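Argate Opens Hand-Guided Teaching Cell for Small Parts Sorting, Releases Fasen Task Set

FOR IMMEDIATE RELEASE

WARNANO, 2023-03-24 — Argate today opened its hand-guided teaching cell to outside shops and released the first version of Fasen, a set of recorded sorting tasks for two-arm robots. Pricing below. Photos free to use with credit to Argate.

The short version: a person shows the robot the job, the robot gets a recording, the recording goes into training. No code written on the floor. No waiting for an integrator to come back and move one waypoint.

Fasen covers small electrical parts. Capacitors, push buttons, selector switches, switch blocks. Stuff that comes in mixed and needs to end up in the right bin. Most shops still do this by hand at the end of a shift, and most of them would like to stop.

How a task gets shown

Two ways in, both supported from day one.

By hand. The operator takes hold of the arm, moves it to the part, closes the gripper, moves it to the target bin, opens. Joint positions and gripper state are saved the whole way. Good for slow careful moves and for people who have never touched a robot before.

By remote control. The operator stands back and drives both arms from a pair of hand controllers. Faster once you have the feel for it, and it's the only sensible way to record both arms at once. Most of Fasen was recorded this way.

Each recording runs from first move to last release. Bad grabs stay in, marked as bad. We get asked about this a lot. A model that has only seen clean picks does not know what to do when a button rolls over, so we keep the rollovers.

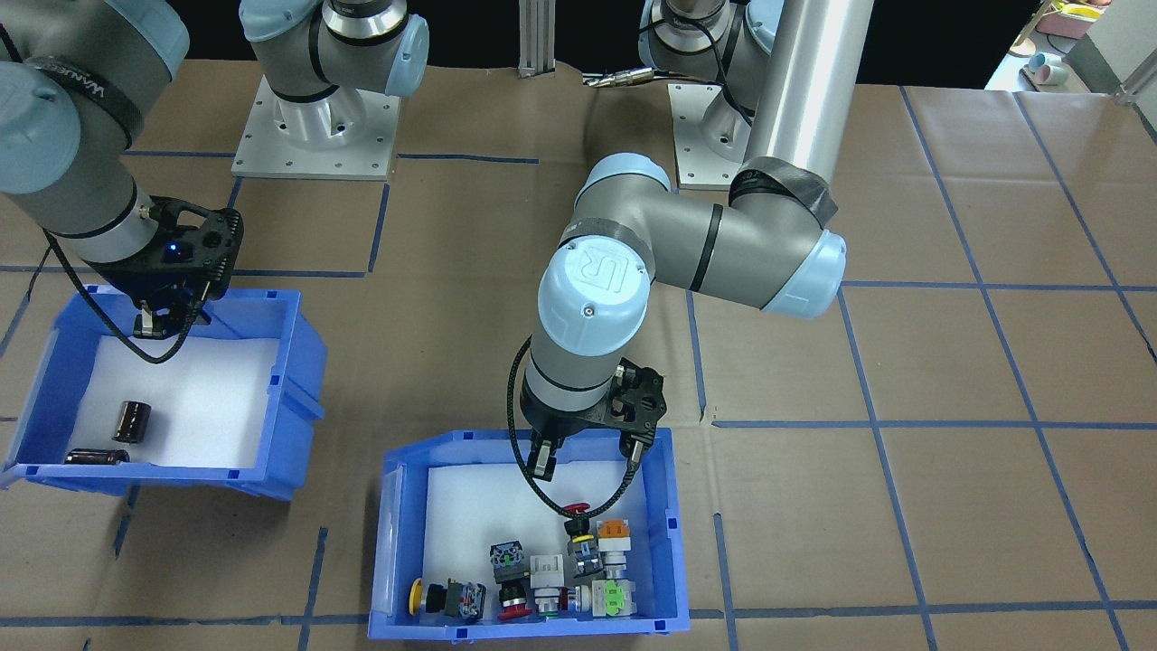
Makhubela, a panel shop that tried the cell ahead of release, said its people had expected to spend the first morning reading a manual and were recording usable picks before lunch instead. The shop also said the mushroom buttons were harder to grab than they look, and that it would like a softer fingertip option for parts with a rounded cap. It plans to send a second group in August.

The fingertip request is on the list. No date yet.

What's in the release

Fasen version one has 1,000 recorded demonstrations across 63 task variations. A variation means a change in which parts are in play, where the bins sit, or what the operator was asked to do with them. Every demonstration comes with:

Joint positions and gripper state for each arm used
Video from fixed cameras at the workspace
A plain text line saying what the operator was asked to do
A result mark — done, partly done, or failed
Operator notes where there were any (not all of them wrote notes, we are working on that)

Recordings are split by task variation so a buyer can take only the part families they need. There is a small sample pack for anyone who wants to check the format before commiting to the whole thing.

Setup at the cell

Two arms from Universal Robots, two-finger grippers, blue plastic bins. The table is covered in brown cardboard or paper and marked off in a grid with blue tape. Cheap on purpose. If the surface gets torn up you pull it and lay a new one. The grid gives operators a quick way to put a bin back where it was, and it lets us say in plain words where a bin should go for the next variation.

We looked at a machined fixture plate early on. Nice plate. It cost more than a week of recording and it made every layout look the same to the cameras, which was the opposite of what we wanted. Tape won. 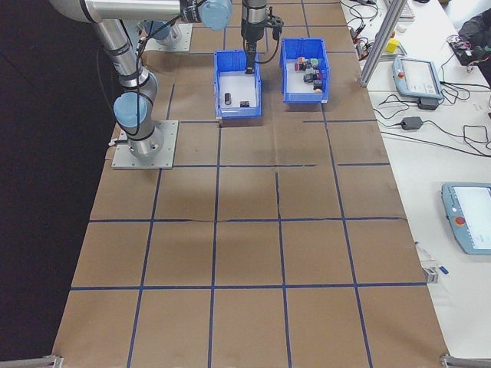
Layouts are changed between batches. Bins move over a cell or two, part mixes get swapped, the start position of each arm shifts a little. Operators rotate as well, because one person's way of reaching for a switch block is not the next person's, and a model trained on a single pair of hands picks up that person's habits along with the task.

Session length is capped. Remote driving is tiring in a way that sneaks up on people, and the recordings from the tail end of a long session were the ones we ended up throwing out in early trials. Shorter blocks, more breaks, better data. Operators are told to stop when they notice themselves rushing.

Who it is for

Small and mid-size shops that sort, kit or restock electrical parts and do not have a robot programmer on staff. Repair depots. Surplus dealers with bins of mixed switches. Training programs that want students to show a robot a job before they learn to script one.

It is not a finished sorting line. To be clear about that, since the question came up at every preview: a shop that buys Fasen gets recordings and the tools to add its own. Getting from there to a robot that runs through the night takes more work, and we will quote on that seperately if asked. Shops with parts that are very different from ours should plan on recording their own set, either at our cell or at their own bench with the Argate recorder.

Availability and pricing

The teaching cell in Warnano is open for bookings now. Half-day and full-day blocks. A half-day includes one Argate operator, both arms, and all recordings made during the block. Bring your own parts, in enough quantity that losing a few under the table will not hurt.

The cell costs $104 an hour. The first 100 bookings get the Fasen sample pack at no charge. Full Fasen licenses are priced per part family, quote on request.

The Argate recorder, the software that saves the arm and camera data, is included with any Fasen license. It runs on an ordinary workstation. Support is by email and by phone during shop hours, Warnano time.

Parts that can't come in: anything wet, anything under power, glass tubes, and anything with an edge that will cut a cable. Charged capacitors are a hard no. Discharge them, check them, then bring them.

What's next

More two-arm work. Handing a part from one gripper to the other, holding a button body with one arm while the other takes off the contact block. Those are slow to show by hand and awkward by remote, and we'd like to get good at them before selling them. A second part set, terminal blocks and DIN rail hardware, is being recorded now. Release planned for August.

Outside shops that record at the cell keep their own data. Argate will not fold it into Fasen without a signed agreement, and there is a discount for shops that choose to share.

About Argate

Argate builds tools for teaching robots by demonstration. The company is based in Warnano and works with panel shops, repair depots and parts dealers.

Press contact: Argate press office, Warnano. Interviews and cell visits by appointment. Please allow a couple of working days for a reply, it's a small office.

###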